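From: list member, Storkelix tray users
To: storkelix-tableware
Date: Feb 14, 2025
Subject: Re: Two-recess trays, cleaning and placement

On the list, an earlier poster wrote:

> We switched the break room over to the Appiah two-recess trays in
> December. The recesses hold the glasses well enough, but I am seeing
> pale rings in the bottom of each one and they do not come off with a
> dry cloth. Is this the finish going, or is it scale? Also, does anyone
> have a fixed position for the tray on the table? Ours migrates to the
> edge by the end of the day.

Scale, most likely. We have hard water at the Zeltley office and got the same rings on our trays within the first month. The test is simple. Put a few drops of white vinegar in one recess, leave it for two minutes, wipe, and compare with the other recess. If the ring fades, it is scale. If it stays the same or looks duller, the finish has been affected and you should stop using vinegar on it.

For regular cleaning we do the following:

1. Take the glasses off and set them on the table, well clear of the tray.
2. Wipe the flat surface first with a damp sponge, soft side down.
3. Work the sponge around the inside of each recess. The corner where the wall meets the floor of the recess is where the residue collects.
4. Rinse the sponge, squeeze it out and go over the recesses again.
5. Dry with a cloth. Do not leave the tray to air dry, or the rings come straight back.

Do not use the green scouring side. I tried it on one tray and left fine scratches that now hold dirt. The Vonudham cream cleaner that was recommended here last year also left a film in the recesses, and it took several rinses to remove. Plain dish soap has been fine.

On placement: ours goes in the middle of the table with the recesses in line, one nearer to you and one farther away. Side by side also works, but then people on the long side reach across one glass to get to the other, and that is how we had both of our spills. The exact angle does not matter much. When setting it down, hold it by the two opposite edges and lower it flat. If you hold it by one end, the far end touches first and the tray slides.

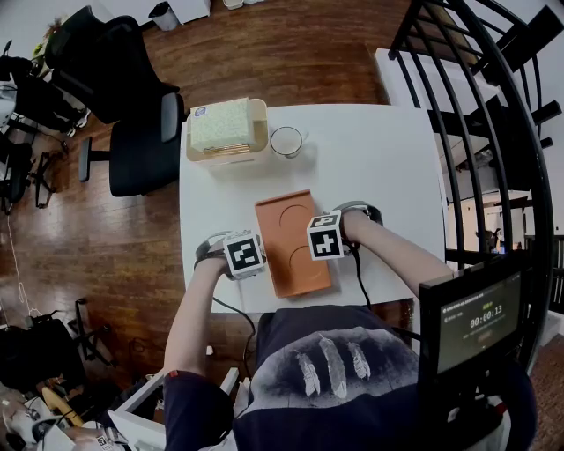 The sponge lives in a plastic container at the far end of the table, to the left, and the glass stands next to it when it is not in use. Keep the sponge on top of whatever else is in the container so that air can get at it. Ours used to sit at the bottom under the other items and smelled within a week.

As for the tray migrating, check the underside before you buy pads. The ones in our batch (order 612) came with no feet at all, and a small square of shelf liner under each end was enough to stop the movement. Adhesive felt made it worse - it slides more easily than the bare tray does on a smooth table. Silicone dots would probably work too, but I have not tried them and would want to know whether the adhesive comes off cleanly.

If you run the vinegar test, please post the result along with your water hardness if you know it. I would like to compare it with ours before we order more.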